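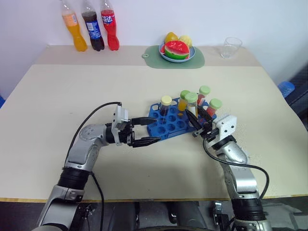
Leena Kallio asked, after the last gallery went up, whether a rack of capped tubes really needs a whole table to itself, and couldn't it live on a windowsill like her spice jars do?

It's a fair thing to ask, and I've been turning it over ever since. My own feeling is that a rack of colored liquids wants some room and a plain background. Put it on a windowsill and you get the street, the curtains, the neighbor's hedge and whatever the cat has left there, and the colors have to fight with all of it. Put the same rack on a pale table and a bit of red or orange is suddenly the first thing you look at. (Leena, your spice jars are lovely and I wouldn't move them an inch.)

So welcome to the July page of the Heltalau tabletop gallery. It's a small one, with just the two pictures, and I'm afraid I've made up for it by talking too much underneath them. If you're new, we look at ordinary tables and the things people keep on them, and we're very fond of anything with a bright lid.

1. The long view

Soft drinks against the wall - orange, cola and red - and a blue rack set at a slant across the middle of the table. I like the slant a good deal. A rack pushed square against a wall always looks to me as though it's been put away, and at an angle it looks as if it's in use.

The plate of toy fruit on its green mat is my favorite corner. There's a half-round of watermelon in front, with two yellow fruits behind it, and I've gone back and forth over what the yellow ones are meant to be. Ertuğrul Taşdemir says mango and lemon and won't hear another word about it. I'm leaving them as yellow fruits. What pleases me is how the watermelon picks up the red drink further along, and then the red in the tubes picks it up again, so your eye goes wandering around the table without being told to. The yellow cap at the left end of the rack does something similar for the fruit, sitting on its own among the green ones.

A word on backgrounds, as I get letters. Plain white wall, pale beige top, and you're more or less done. We tried a patterned oilcloth at home for the spring page and I spent an entire evening hunting for a green lid that had vanished into a printed fern. I've gone back to plain surfaces and I'm happier for it.

2. Closer in 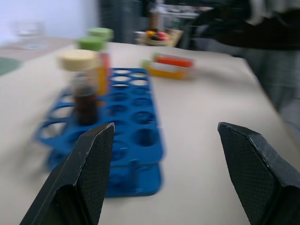
Magdalini Kontogiannis

Down near the rack you notice how it's built, with the upper plate full of round holes, the lower plate underneath and the supports running between them. I had a Viltari rack of this general shape for years, and the lower plate was the part I came to appreciate, because a tube that only has one ring around its neck will lean, and a leaning row bothers me more than it should.

The wide cream cap on the brown one is a nice plain note next to the pale green caps standing behind it. And then off to the right there's a pair lying on the table, side by side, one orange-red and the other closer to yellow. I've always thought a liquid looks different in a tube on its side. You get a long band of color where you'd had a column, and the table around it seems to join in.

Plenty of the holes are empty, and I'd be in no hurry to fill them! My old rack had 40 holes, and for one whole winter I felt obliged to use every last one. I had 13 shades of yellow alone, most of which nobody but me could tell apart, and Hatsue Sasaki very kindly pretended she could. These days I'd rather have a handful of good strong colors and let the gaps do their share.

If you'd like to set up a table of your own, start with colors you already enjoy looking at together, and pick your caps before you pick your liquids - they're what shows from above. Food coloring in water is perfectly good. Label anything you've mixed yourself, keep it well apart from whatever you mean to drink, and lay a tray underneath if your table marks easily. Mine does, and has a faint pink ring on it to prove the point, dating from an afternoon with beet juice that I don't care to discuss.

Alper Başaran has promised me button tins for the next page, and I've seen a few of them already, including a tall Prurkoseck one with a dented lid that I'm hoping he'll part with. Do keep sending your tables in, tidy or otherwise. The gallery inbox is open until 8 in the evening, and anything that comes in later I'll read over breakfast.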